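Mobilier de bureau : Kalley modifie la fixation de ses façades de tiroirs

2019-01-26

Le fabricant de mobilier professionnel Kalley a présenté à ses distributeurs une révision de sa gamme de caissons à tiroirs, commercialisée sous le nom Pronaten. La modification porte sur la fixation des façades et sur le réglage des coulisses. Les cotes extérieures et les coloris restent inchangés, ce qui permet de compléter un parc existant sans reprise de l'agencement.

Jusqu'ici, la façade était vissée directement sur la caisse du tiroir, depuis l'intérieur. Un désalignement obligeait à déposer l'ensemble, à reboucher les avant-trous et à repercer. La nouvelle version intercale une platine à deux excentriques, accessible tiroir ouvert, qui autorise une correction de 2 mm en hauteur comme en latéral. Le serrage s'effectue avec une clé unique, fournie avec chaque lot.

« Les retours du service après-vente concernaient presque tous l'alignement, très peu la charge », indique Alun Lewis, responsable technique de la gamme. « Une façade qui frotte sur sa voisine finit par être forcée, et c'est la coulisse qui en souffre. »

Les essais d'endurance ont été conduits à l'atelier de Jastville, sur des caissons chargés à leur valeur nominale. Selon le fabricant, le jeu latéral relevé en fin de campagne reste inférieur à la tolérance admise pour un produit neuf. Le protocole complet sera communiqué aux distributeurs avec la notice de montage révisée. Celle-ci précisera également le couple de serrage à respecter sur les excentriques, point sur lequel la documentation précédente était muette.

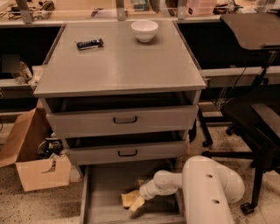 Caisson gris à trois tiroirs, poignée noire en U sur le tiroir supérieur.

Les coulisses changent également de fournisseur. Elles proviennent désormais de Liang, qui livre un modèle à billes à sortie totale, avec butée démontable. L'ancien modèle limitait l'ouverture et laissait le fond du tiroir difficile d'accès, en particulier pour les dossiers suspendus. Le perçage de la caisse a été conservé — les coulisses de rechange se montent donc sur les caissons déjà installés, à condition de remplacer la paire complète.

La serrure centralisée n'évolue pas. Kalley confirme toutefois que le dispositif antibasculement, qui interdit l'ouverture simultanée de plusieurs tiroirs, sera livré de série et ne figurera plus parmi les options. Les clients qui disposent d'une commande en cours peuvent en demander l'ajout avant expédition.

Une première série de 600 caissons est en fabrication. Elle sera attribuée en priorité aux marchés pluriannuels, dont les calendriers de livraison ont été arrêtés avant l'annonce. L'ouverture des ventes à l'ensemble du réseau est prévue en mai. Le tarif n'a pas été publié.

Pour Seon-mi Yang, acheteuse au sein d'un groupement de collectivités, la compatibilité avec l'existant pèse davantage que le réglage lui-même. « Nous gardons ces meubles longtemps. Si la pièce se trouve encore sept ans après l'achat, le caisson est réparé. Sinon, il part en benne pour une coulisse. » Kalley s'engage sur une disponibilité des pièces détachées de 7 ans à compter de la dernière livraison de la référence.

Les distributeurs recevront les nouvelles références avec la mise à jour du catalogue. Les anciennes platines et coulisses resteront au tarif jusqu'à épuisement des stocks.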